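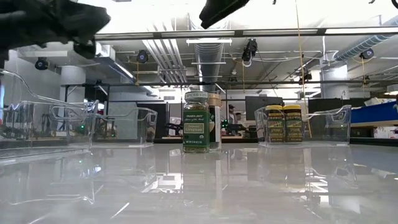
7. Recovering from a Grip Fault

7.1 When this section applies

Use this procedure when an arm stops during a sort cycle and the Pandetti controller reports fault 29 (finger position does not match commanded width). The usual causes are a jar held off-center, a second item touching the fingers, or a cable loop pulling on the wrist.

Fault 29 stops the reporting arm only. The other arm holds position with its motors powered.

CAUTION: A stopped arm is not a safe arm. Do not reach between the black rails until step 3 is complete.

7.2 Clearing the fault

1. Press PAUSE on the operator panel. Wait for both arms to report HOLD.

2. From outside the rails, check what is at the fingers. A small jar in the gripper with a cup close beside or under it must be treated as a double contact, even if the two items do not appear to touch.
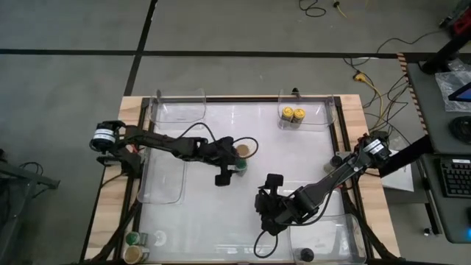
3. Set both arms to SERVICE and remove the enable key. Keep the key with you.

4. Support the jar by hand. Open the fingers with the manual release. Glass jars can slip on the glossy surface.

5. Move loose items at least one jar width apart. Leave items that are already in the clear bins.

6. Check that each arm cable hangs free of the grippers, bins and rails.

7. Replace the key, select HOME LEFT, then HOME RIGHT. Do not home both arms together.

Note: If the fault returns within 900 cycles, replace the finger pads and repeat the width calibration (Section 4).

7.3 Reporting

Log every fault 29 with the arm side and the item held. Two faults on the same arm in one shift must be reported to Catherine Farquharson at Puteck before the cell is restarted.

Revised 2/1/24: step 7 changed to single-arm homing.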